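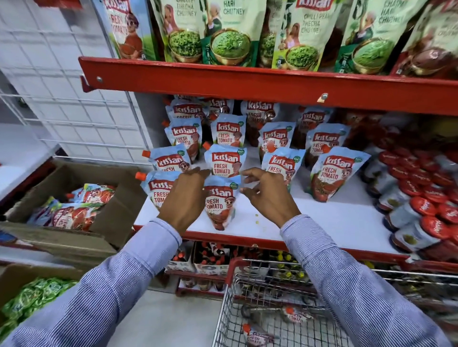
Teaching a Robot to Stock a Shelf
Final report, Grarnthorpe Robotics Club, shelf project
Floarea Munteanu and Tarek Darwish
20 October 2021

When we picked this project back in January, we both thought the arm would be the hard part. We had spent most of the year before on a robot that stacked wooden blocks, and it did that so nicely that groceries seemed like a small step up (Tarek's exact words were "it's just blocks with pictures on them," and he has asked us to leave that out of the report, so of course it's in). Then we tried it with a pouch of ketchup.

A pouch bends. It has a spout on one corner that catches on its neighbors, and it leans whichever way the sauce inside it settles. Our first program treated every item as a box with flat sides, and Rotell — our robot, named by a vote we would both like to run again — squeezed the pouches in the middle until they folded over and slid out of the grip.

So we went back to watching how people do it. With two hands, a person comes in from both sides with the fingers a little open and curved, and a tomato pouch at the front of a shelf is approached from both sides, the hands hovering just before the grasp. We had been using one arm from the top. We changed to two arms coming in from left and right, and that one change did more for us than all of the code we wrote in the spring.

For training we used 104 recordings of people handling goods at store shelves, seen from head height. Floarea marked the moment of first contact in every one of them, mostly on the bus, and deserves a great deal of thanks! We kept crowded shelves in the set on purpose, with pouches standing in loose, uneven rows and chutney and ketchup sharing the same rack, and we kept clips with a shopping cart in the corner too. The early version of our vision program had only ever seen tidy shelves, and it got very confused when identical packs overlapped. It would draw one big outline over several pouches and then aim for the middle of the whole bunch.

We fixed most of that by having it look for the spout caps first. The orange ones on the tomato pouches stand out well against light blue, and once the program has a cap it can guess where the rest of the pouch ought to be. It still struggles when the cap is hidden behind a shelf rail.

In our last round of tests, Rotell made some 400 attempts on our practice shelf over 11 afternoons. Pouches in the front row went well. The back rows did not, and we lost 2 pouches to the floor in a way that the floor will remember.

Next year's group will get the code, the marked recordings and the soft finger pads, which are in the drawer under the printer. Please replace the left pad before you start, it's nearly worn through.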